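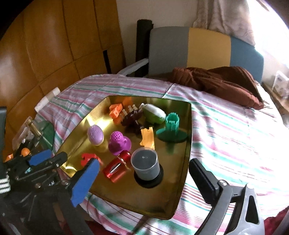
Bramell publishes results of its comparison of finger pads for hand-held grippers

Ovmont, Jul 1, 2022

Bramell, a maker of small gripping tools for research and teaching, has today published the results of its first comparison of finger pads for hand-held grippers. The work started in February and was done together with Osier, a software company which prepares recordings from such tools for the training of robot arms.

The comparison asks a simple question: which surface on the finger gives the best hold when the objects are small, smooth and lying close to each other? Many customers of Bramell have asked this question, and until now the company could only answer it from its own experience in the workshop.

How the work was done

All trials were made with the Dai hand-held gripper. It has two fingers and a camera fixed on the tool, so that every grasp is recorded from the same side. Three kinds of finger surface were compared: bare plastic, a thin rubber skin and a foam pad. The blue foam pad is the one which Bramell now sends with the Dai as standard.

The objects were mixed small plastic toys and household items in a shallow metal tray. There were orange blocks with round holes in the form of a cheese, a purple egg-shaped piece with a pattern on its surface, a purple toy with spikes, and a shiny red cylinder lying on its side. Such a group is difficult for a gripper. The round pieces can roll, the flat ones give little height to hold, and the low wall of the tray limits the directions from which the fingers can come in.

The trials took place in ordinary homes and not on a laboratory bench. The tray was put on beds, tables and kitchen worktops. On a bed the support gives way a little when the operator presses down, and the light from a window changes during the day. Bramell wished to have these conditions in the results, as the customers meet them also.

In total 1,772 grasps were recorded and checked. A grasp was counted as good when the object was lifted out of the tray, held and put down at another place without a fall.

Main results

With the foam pad, 92 per cent of the grasps were good. The rubber skin came close to this on the larger pieces but was weaker on objects with spikes or deep patterns, where only a small part of the skin touches the object. Bare plastic was the weakest of the three on everything smooth and round. It did however well on thin pieces with a notched edge, and operators found it easier to bring bare fingers into a narrow gap between two objects.

The foam pad has also a weak side. It is thicker, and it hides a part of the object from the camera just before the fingers close. Osier reports that these moments need more attention when the recordings are prepared. The foam also wears. After around 200 grasps a change could be felt at the tip of the finger, and Bramell now advises to look at the pads regularly and to replace them in pairs.

What changes for customers

The Dai will be delivered from now with one pair of foam pads mounted and one pair of rubber skins in the box. The screws and brackets stay the same, so owners of older tools can use the new pads without other parts. Changing a pair needs a small screwdriver and a few minutes. The bare fingers can be used at any time by taking the pads off.

A report of 112 pages with all the tables, the list of objects and the instructions for the operators can be ordered free of charge from the Bramell office in Ovmont. Osier will give access to the recordings for schools and research groups on written request.

A second comparison is in preparation. It will use the same tray and the same way of counting, but with two different positions of the camera on the tool.

About Bramell

Bramell designs and builds hand-held grippers, finger pads and mounting parts in Ovmont. Its customers are universities, technical schools and small automation companies.

About Osier

Osier develops software for sorting, checking and preparing recordings of manual work with gripping tools.

Press contact: Bramell, Press Office, Ovmont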